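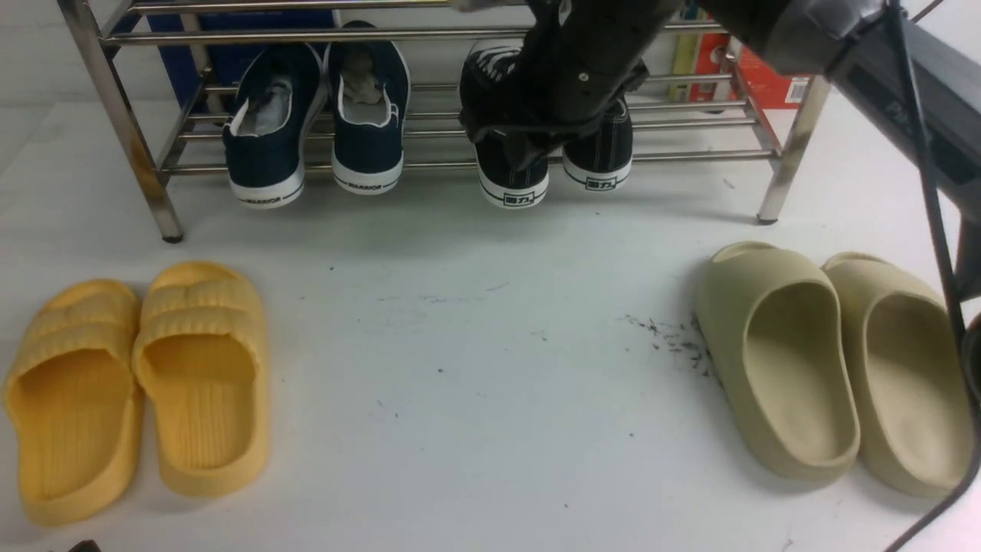
Shoes get left wherever there is floor to leave them on, says Bogdan Ghiță, and most apartment hallways were never drawn with that in mind. He has wanted the entry looked at for as long as he has lived in the building.

Home Newsroom Projects Contact

Biwott to refit apartment entries at Onness

Housing company Biwott will begin refitting the entry halls at its Onness building in July. The work covers 51 apartments and will be carried out by the contractor Grekum.

Each hall will get a bench, a row of coat hooks and open space for shoes at floor level. The old closets by the front doors will come out. They are too shallow for a winter coat on a hanger, and residents have asked for years to have them removed.

The new benches are from the Plarnano range and measure 700 millimeters wide. Residents can pick from three finishes. The choice has to be returned to the building office before work starts on their floor. 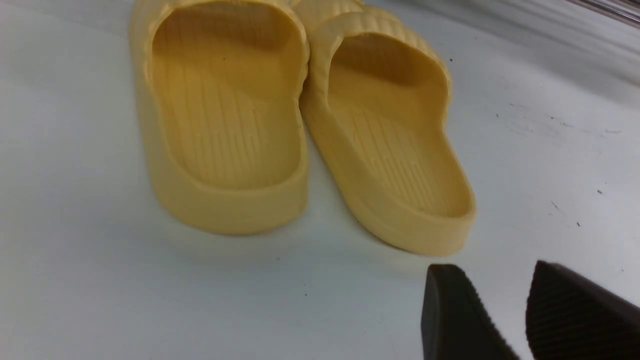 Slip-on shoes, side by side.

Grekum expects to spend two days in each apartment. Crews will work from 8 a.m. to 4 p.m. and will cover the floors between the front door and the kitchen. Residents do not need to be home but should clear the hall the evening before. Pets should be kept in another room.

"We tried several layouts in an empty unit on the ground floor and kept the simplest one," said Costel Costache of Biwott. "A person can sit down, take their shoes off and still get the door closed."
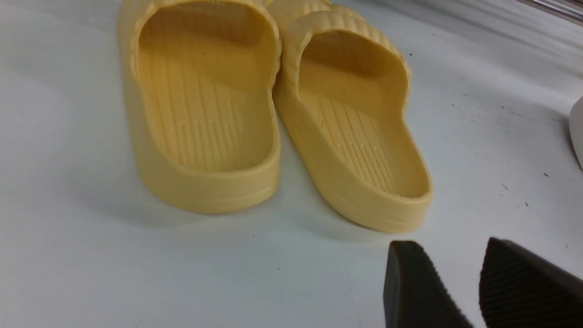 Pale yellow slides, seen from the heel end.

Rents will not change as a result of the work. Residents who want to keep their existing closet can tell the office in writing.

A schedule by floor will be posted next to the elevators and sent to every household.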